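What I Learned From a Month of Sorting Returns

Project report, Supply and Society elective

I picked clothing returns for my project because I am a terrible returner. I order two sizes of everything, keep one, and send the other back without a second thought. So when our teacher said to choose "one small thing with a big system behind it," I had my topic before I got home!

My plan was simple. I'd ask people at school about their last return, then find out where all that stuff goes. Jarmo Salminen, who runs the Hakala thrift store near my house, let me help in his back room after school through September, and that turned out to be the best part of the whole thing.

The survey

I put a form on the school page and got 528 answers, way more than I hoped for (I did bribe my homeroom with cookies). Shoes were the big one, then jeans. Fit was the top reason by a mile. A lot of people wrote that they'd kept something they didn't like just to skip the trip to the post office – my brother is one of them, and he owns a very green raincoat.

I also asked how people thought returns were handled. Most of them guessed that everything goes straight back on the shelf. I thought so too.

Where it goes

Hakala buys mixed lots from Allgate, a company that takes in returns for several online stores. A lot comes as one big load and you don't get to choose. I opened bags, checked zippers and pockets, and sorted things into sell, fix and rags. My record was 7 sweaters in a row with the same missing button. Jarmo says a good lot pays for a bad one, and he has a notebook going back years to prove it.

Sorting is slow because every piece is different. A dress with makeup on the collar needs a wash, a dress with a pulled seam needs a person with a needle, and both might look perfect folded up in a bag. Anything that goes into a bin still has to be picked out again by somebody or something.

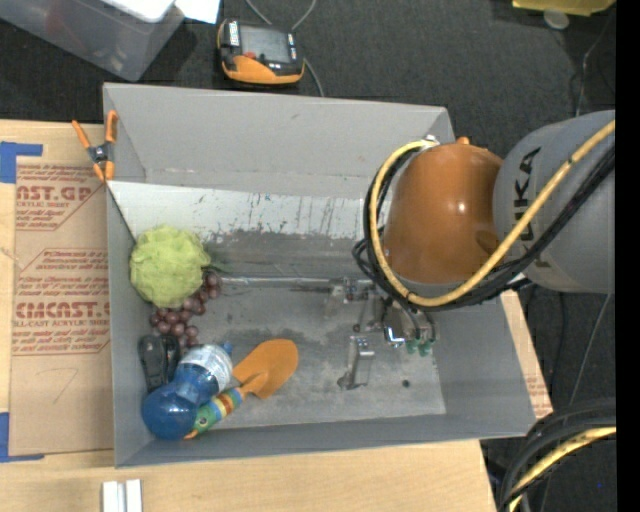

What I would do differently

My form only reached kids at my school, so it says nothing about parents, and parents do most of the paying. I'd also weigh the rag pile. I kept meaning to and then the bags got picked up.

If I had another month I'd go to Porolska, where the rags get shredded for padding. I wrote to them twice and they were really nice about it, but you have to be 18 to go on the floor. Maybe in a couple of years!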